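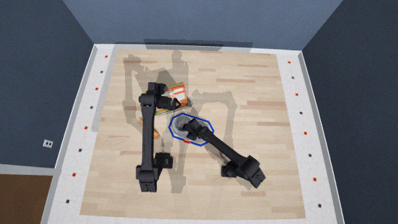 Chapter 14
Faults in Shared Workspaces

Chapter Contents
14.1 The Fokholm Stoppage
14.2 Zones, Claims and Releases
14.3 Stale Information
14.4 Safe Stops and Safe Restarts
14.5 Writing the Fault Report

Key terms: shared zone, claim, release, stale pose, protective stop, hold position, restart permit

Earlier chapters treated the robot arm as a machine working alone. Its reach, its speed and the force of its grip were studied as if no other moving equipment were present. Many cells now in use do not fit that description. Two arms are mounted at one table, each under its own controller, and both are expected to reach the same objects. The arms may be sound in every mechanical respect and still come into contact, for the fault lies in what one controller believes about the other.

This chapter deals with faults of that kind. It begins with one case, followed from the first alarm to the final report, and then takes up the general methods that the case calls for. Readers who have not completed Chapter 12 should review the section on joint limits before going further.

14.1 The Fokholm Stoppage

The Fokholm cell was built by the firm of Katona to set out pet supplies for a packing line. Before the cell was allowed to run with real goods, its control program was tested in simulation by a group under Ilona Bíró. The test plan called for 719 trials. In each trial the two arms were to bring a feeding bowl to a marked place on a table and then clear away from it so that the next item could be set down.

Three of the trials ended in contact between the arms. In all three, the controllers reported that the shared zone was free at the time of contact. No joint had gone past its limit, and no motor had drawn more current than the model allowed. The program had done what it was written to do.

The first report, signed by Severyn Prokopenko, gave the cause as excessive speed. The limit was lowered and the three trials were repeated with the same starting positions. Contact occurred again in each of them, later in the motion and with less force. Lower speed had reduced the harm without removing the fault. Students should note this result with care, as a lower speed limit is often the first remedy proposed and is easily mistaken for a complete one.

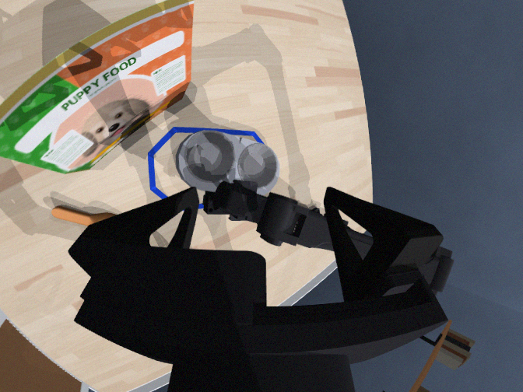 A shared zone is any region that more than one arm can enter. The controller of each arm must claim the zone before entering it and must release the zone after leaving. The rule is simple to state, but it depends on an exact meaning for the word "leaving." At a table such as the one used in these trials, the blue outline gives an observer a clear boundary, and the double bowl can be judged to lie mostly inside it. The boundary drawn on a table is of no use to a controller unless the same boundary is held in its program. It must also be decided which parts of the arm count. An arm whose end is close to the bowl has its wrist in or near the zone, and its links may lie across the path that the other gripper will take.

In the Fokholm program, the release was sent when the tip of the gripper crossed the boundary on its way out. The wrist and the forearm were not considered. When an arm withdrew along a straight path, this made no difference. When it turned aside during the withdrawal, part of the forearm remained over the zone after the release had been sent. The second controller received the release, claimed the zone and entered.

The error was found by Stefaniia Hnatiuk, who compared the message log with the recorded joint angles. She showed that in all three trials the release came before the forearm was clear. Her method is set out in full in Section 14.5 and may be used for any cell that keeps both kinds of record.

A second fault was discovered in the course of the same work. The two controllers exchanged their positions at fixed intervals. If a message was lost, the receiving controller continued to use the last position it had been given and raised no alarm. Such a position is called a stale pose. It had played no part in the three contacts, but the investigators judged it to be the more serious danger, for it could arise in any trial and would leave no mark in the message log.

The final report was issued on February 28, 2020. It contained the following requirements for the cell:

A zone shall not be released until every link of the arm is outside the boundary.

Each position message shall carry the time at which the position was measured.

A controller that holds a stale pose shall stop its arm and hold position.

Motion shall not resume after a protective stop until an operator has given a restart permit.

The last requirement met with objections. Demyd Stelmakh, then responsible for production at Katona, held that a cell which waited for an operator after every lost message would stand idle for much of a shift. The point was a fair one, and the wording was later changed to allow an automatic restart where both arms were outside the shared zone at the time of the stop. Section 14.4 examines the conditions under which an allowance of this kind is acceptable.

14.2 Zones, Claims and Releases

The boundary of a zone may be fixed or moving. A fixed boundary is set when the cell is installed and is changed only by authorized staff. A moving boundary follows an object or an arm and must be calculated again at each control step. The fixed boundary is considered first.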